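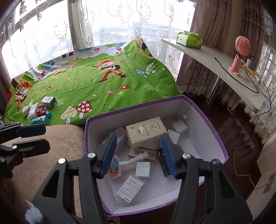 Work > Open calls > Home sorting study

Call for participants: people who have a box like this

Last updated: 19/01/2020
Reading time: 3 minutes

Cemadley is looking for 37 households to take part in a home sorting study this May. We want to find out whether sorting a mixed box of small household packages makes anything easier to find later. A lot of books and storage companies say it does. We have read a good deal of what they offer as proof and were not impressed.

The kind of box we mean has a medicine carton in it, something that looks like toothpaste, a few plain white cartons and a bit of string. Toy cars may be parked on the play mat next to it. If you have one of these, at any stage of fullness, we would like to hear from you. If you bought a matching set of bins last year and are happy with them, we would like to hear from you even more, as long as you can put up with being asked how you know.

What you would do

You would pick one box of small packaged goods that you already own. Please don't make one up for the study. We ran a short trial with Ceka in which people filled boxes specially, and the results were worthless. They had put in things they already knew how to sort.

In week one you leave the box as it is. We phone and ask you to find an item, and you tell us how long it took. In week two you empty the box onto the floor or a table, sort it any way you like, and put everything back. From then on you use the box normally and we keep phoning. The study lasts 8 weeks in all.

You decide what counts as sorted. Some people go by size, some by who in the house uses the thing, and some put all the medicine on one side and call it done. The Drestent method, which divides everything into "daily" and "someday," is allowed. We have doubts about where a half-used tube of toothpaste is supposed to go under that method, but you are welcome to show us.

Who can apply

- Adults living in a home with at least one other person
- Households with or without children. If you have small children, medicine must be kept and sorted out of their reach, and we will ask you where
- People who can read the labels on most of what is in the box. The labels can be in any language
- People who can take a short phone call twice a week

You can't apply if you sell storage products or get paid to tidy other people's homes. We had to turn down several pleasant applicants last time for this reason and will do so again.

What we pay

Each household gets $300, half after week two and the rest at the end. If you drop out in the middle you keep the first half. We don't give out bins, labels or gift cards for bins.

What we can't promise

We don't know that you will end up with a tidier home. In our last study, 82 people filled in the closing form, and a good share of them said they felt more organized while taking longer to find a bandage. That may mean something, or it may mean the form was badly written – we wrote it in a hurry. The new one has been checked by Isaksson, a survey firm that does not care about boxes one way or the other.

How to apply

Write to the study desk at Cemadley with a few lines about your box: where it sits, what is mostly in it, and the last thing you failed to find in it. A photo is useful but please don't neaten the box first. Leave prescription labels with names on them out of the picture. We answer every application, including the ones we turn down, and places are filled in the order that suitable applications come in.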